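The Kitchen at Prumlow, Corner by Corner

Welcome to the kitchen page. Prumlow is the house at number 409 where five of us live, cook and do our dishes, and this gallery goes through the kitchen in the order you meet it when you come in from the hall. The friends and family who saw the old kitchen have asked many times to see the new one, so I put everything on one page with a line or two for each corner. In some places I wrote more than a line or two. Please excuse me, I like this kitchen very much.

The work was finished in July. The cabinets and the counter were planned by a small firm, Skamia, and the fitting took 13 working days, which was longer than they said in the beginning but shorter than Tuấn expected. We cooked on a camping stove in the garage during this time, mostly noodles and eggs.

The door from the hall

The door opened to the inside before, and it hit the refrigerator every time. Now it slides. Hậu painted it two times, because the first green was too dark when it dried. The small dent near the handle is from moving the table, and we decided to leave it.

The hooks

Behind the door are the hooks for aprons and bags. Everyone has one hook. The last hook is for guests, and it also holds the flashlight for when the power goes out.

The tall cabinet

Dry food lives in the tall cabinet: rice, noodles, beans, flour, dried mushrooms. Nga wrote the labels by hand in two languages. The heavy things are at the bottom and the light things are at the top, and the middle shelf is for what we use every day. The big rice container has its own place on the floor of the cabinet and it slides out on a board with small wheels. Nga found the wheels in a box of old furniture parts.

The spice drawer

We had a spice rack on the wall in the old kitchen and it was always greasy. A drawer is better for us. The jars lie down with the labels up, so you can read them all from above. Star anise and cinnamon stay in the back in a closed tin, otherwise the whole drawer smells of them.

The stove

Four burners, and the left one in front is the strongest. The stockpot stays there on weekends. I wanted a fifth burner but there was no space for it, and after some weeks I forgot that I wanted it.

The hood above it is from Flasero. It is quiet on the first level and quite loud on the third level. We wash the filters in hot water with dish soap at the beginning of the month, whoever is at home that day.

The cutting place

Between the stove and the refrigerator there is a piece of counter that must always be free. This was my only rule when we made the plan. The cutting boards stand next to it, one for meat and fish, one for vegetables, one for bread and fruit. The knives are on a magnet strip, high enough that Thảo's little nephew cannot reach them when he visits.

The small table

The table is the only thing from the old kitchen. The legs were too high for the new chairs, and Tuấn made them shorter in the garden with a hand saw. It took him a whole afternoon – he measured every leg again and again – and in the end one folded piece of paper was enough to stop the table from moving. The paper is still there.

The sink and the dishwasher

This is the corner that changed most, and I will say more about it. The old sink was one small basin with a short faucet, and a big pot did not fit under it. Now there is a stainless steel double sink in a long white counter, and the faucet is tall enough for the stockpot. We use the right basin for the metal dish rack and the left basin for washing, so the water from the rack goes directly into the drain and the counter stays clear.

The wall behind the sink was a difficult decision. Thảo wanted colored tiles and Hậu wanted only paint. The white panels with a gray marble pattern were the compromise, and they are very easy to wipe. The power sockets are placed high on the wall, as far from the water as the wall allowed. The window is at the end of the counter, and in the morning it gives so much light that we do not need the lamp before evening. Somebody's laptop is very often at that end of the counter too, usually with a recipe or the radio on it.

A cup over the sink, a pink plate on its edge in the rack, and the dishwasher open with its rack pulled out:
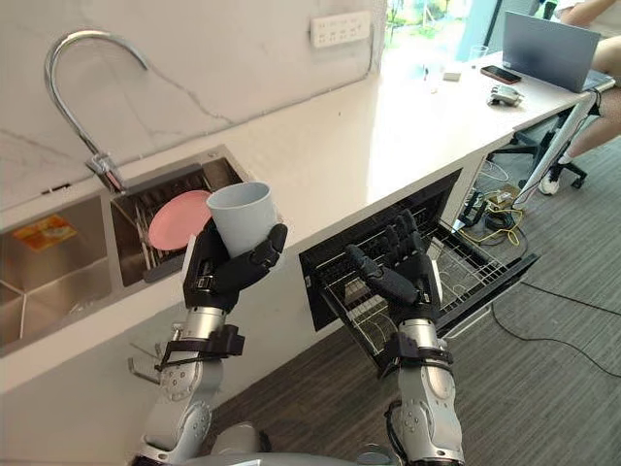
Do the dishes need to be rinsed before they go into the dishwasher?

Scraping is enough for most of them. Take off the bones, rice and leaves with a spatula or a piece of paper, and let the machine do the rest. Rinse only what is dried hard or very sticky, for example egg, oatmeal or rice starch, and a short soak in cold water works better for these than hot water.

Since several visitors asked how five people share one dishwasher without arguments, I write our way of loading it here too. Plates go in the lower rack with the front side to the middle. Cups and bowls go upside down, a little tilted, or the water stays in the bottom of them. Spoons should be mixed with forks in the basket, because spoons alone lie inside one another and come out dirty. Sharp knives, wooden spoons and the iron pan never go in. We wash them by hand immediately after cooking and dry them with a towel.

The machine runs at night. Whoever wakes up first opens the door for a while to let the steam out, and whoever wakes up second empties it. In practice the first person is always Tuấn, who starts work at six, and the second person is me. We empty the lower rack before the upper rack, so that the drops from the cups do not fall on the dry plates.

Under the sink

I did not plan to show this place, but Nga said that people are interested in it. Dish soap, dishwasher salt, sponges, garbage bags, and a bucket for the vegetable peels. The cleaning things that are dangerous are in the bathroom, in the high cabinet, and not here. At the back there is a plastic tray under the pipes. We had a small leak in the first week, from a ring that was not tight, and the tray showed it to us early.

The towel rail

One towel is for hands and one is for dishes. The hand towel is striped and the dish towel is plain. Guests mix them up and it is no problem, we have many towels. They are washed at high temperature and without softener. Softener makes the cotton soft to touch, but then it only pushes the water around on the plate and does not take it away.

The window sill

Basil, mint, green onions in a glass of water. The cilantro died two times. Hậu has now a third pot, and she waters it from below, with a saucer. The advice came from the woman at the Quan market, where we also buy most of our vegetables. If you have a method for cilantro in a kitchen with strong morning sun, please write to me.

The bowl shelf

These bowls belonged to Thảo's grandmother and they came in a suitcase, wrapped in pajamas. Not one was broken. We eat from them on holidays and on birthdays, and we wash them by hand. The everyday bowls are on the shelf below and they are from different shops, so no one is sad when one of them falls.

The shopping board

The board was a cabinet door in the old kitchen. Hậu covered it with blackboard paint. Anyone who finishes something must write it on the board, also if it is only half finished. At this moment it says fish sauce, light bulbs, and a word that I cannot read.

The coin jar

A glass jar stands on top of the refrigerator for small money. If you leave your dirty dishes in the sink overnight, you pay 50 cents. There is also a 1000 đồng note in it, which Tuấn put there as his fine and says is a fair exchange. With the money from the jar we bought the good vegetable peeler, and the next thing will be a bigger colander.

The light in the evening

After dinner we turn off the ceiling lamp and leave only the strip under the cabinets. It is warm white. The first strip we bought was cold white and everybody looked sick at the table, so it moved to the garage, where it is very useful.

What is not ready

The baseboard behind the door is missing. One cabinet handle is different from the others until the correct one arrives from Skamia. The wall above the small table still has no picture, and there are three opinions about what should hang there.

I will add to this page when the baseboard is done. Thank you to Nga for the labels, to Hậu for the paint, and to Thảo for carrying almost everything.

Thoa Đồng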